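Favemov moves fixture checks at Detulley test lab to robot arms, keeps bench staff

19/08/2021

Favemov has transferred the repeat part of its fixture and cable testing at the Detulley site to robot arms, the company said in a notice to customers. The change covers 16 test routines that were previously run by hand at the benches. Setup, fault finding and final sign-off remain with technicians.

The site tests small electrical assemblies and the mechanical fixtures that hold them during production. Most of the work comes from equipment makers who need a part inserted, pulled, pressed or flexed many times under the same conditions, with a reading taken each time. Until the changeover a technician sat at the bench, moved the part, read the meter and entered the value. A standard run is 500 cycles. Longer runs were split between shifts, and the handover between two people was a known source of scatter in the results.

Under the new arrangement an arm performs the motion and the reading is logged with it. The technician prepares the part, clips on the test leads, teaches the positions, watches the first cycles and releases the run. If a reading leaves its limits, the arm stops and holds position until someone has looked at the part and entered a cause. The run can't be restarted from the office.

Eduardo Tan, who manages the test floor, said the routines were chosen by how much they varied from one operator to the next. Pull tests on short connectors came first. Tests that depend on feel, such as judging whether a latch has seated, were left alone.

"We looked at where two good technicians got two different numbers on the same part," Tan said. "Those were the jobs to move. Where they got the same number, there was no hurry."

The scheduling software, called Plesia, was written in house. It keeps the queue of runs, assigns each one to a cell and stores the positions taught for each fixture. The first version treated every cell as identical, which caused trouble when a fixture was moved from one table to another and the stored positions no longer matched. Positions are now tied to both the fixture and the table, and a short touch-off is required after any move.

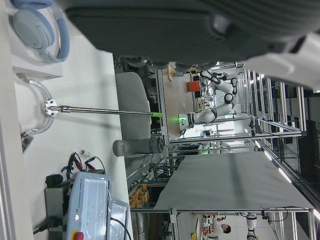 Test floor at Detulley, with a Universal Robots control box and test leads on the near table and a dual-arm robot at a workstation farther back.

Job content at the benches has changed more than headcount. No positions were cut, according to the notice, and two technicians who had been hired for bench testing now spend most of their hours on fixture design. The others rotate between preparation, cell supervision and manual work. Each rotation lasts one week. An earlier plan to have the same person supervise the cells permanently was dropped after the trial period, when staff reported that a full week of watching was already long enough and that manual skills faded if they weren't used.

The trial itself started the previous November with a single connector family. It logged 3,819 cycles before the procedure was approved for customer work. During that time the arm stopped 106 times. Favemov attributes the larger share of the stops to test leads: clips that had slipped, wires caught on a fixture, or a lead too short for the full motion. The remainder were split between position errors after a fixture move and parts that were in fact out of tolerance. Stops of the last kind are the ones the procedure is meant to produce.

Lead routing has been rewritten as a result. Leads are now laid out and photographed before a run is released, and the photograph is stored with the run record. Technicians asked for strain relief on the fixtures themselves, so that a pull on the wire doesn't reach the clip. This has been fitted to new fixtures and will be added to older ones when they come in for service.

Tan said the time saved per run is smaller than visitors expect. Preparation takes longer than it did, partly because of the touch-off and partly because the part has to be placed more exactly for an arm than for a hand. A technician can correct a part that sits slightly crooked without thinking about it. The arm can't, and the fixture has to do that job. On short runs the manual method is still faster, and Plesia now marks such runs for the bench by default.

The gain is in long runs, which can proceed through the afternoon while the same technician prepares the next part. Runs are not left going overnight. The company considered it and decided against it for the present, on the grounds that a stop at the start of the night would leave a part under load until morning, and for some materials that alone would spoil the test.

Safety rules were revised before the first customer run. Anyone placing or removing a part sets the arm to hold and takes the hand control along to the table. Emergency stops are tested at the start of each shift and the test is signed. Loose items are to be cleared from the reach of an arm before release, though benches used for setup are exempt while no run is loaded. Staff who work at neighboring benches received the same instruction as those who operate the cells.

Training takes four days. The first two cover motion, limits and recovery from a stop. The third is spent on fixtures, and on the fourth the trainee prepares and releases a run under supervision. Technicians with bench experience generally needed little help with the electrical side. Teaching positions was the part that took practice, especially approaching a connector in a straight line so that the pull force isn't read at an angle.

Pay grades were a point of discussion. Bench staff argued that preparing and releasing a run carries more responsibility than performing the cycles, as an error in setup now affects the whole run. Favemov agreed to a supplement for those who have completed the training and are on the release list. The supplement also applies during weeks of manual work, so that rotation doesn't change a person's pay.

For customers, the main difference is in the report. Each cycle now appears with its own force and resistance values, where reports used to give a table of every tenth reading. Pal, a maker of hand-held instruments that took part in the trial, asked for the full data from the start and has used it to compare two connector suppliers. Other customers have asked for the shorter table to be kept, and both forms are available. Reports state whether a run was performed by arm or by hand, and results from the two methods are not combined in one series.

Customers with a series already in progress can have it completed by hand. Tan said several have chosen to do so, and that bench capacity has been set aside for them.

The next group of routines under review includes repeated button presses and cable flexing. Button tests are considered simple from the motion side, but the small panels involved are difficult to hold without bending them, and two fixture designs have been rejected so far. Cable flexing needs a wider clear space than the present tables allow. The company has not set a date for either.

Requests for manual testing should be marked on the order form under method. Orders without a mark will be assigned by Plesia according to the length of the run, and the assignment is shown on the order confirmation before work begins.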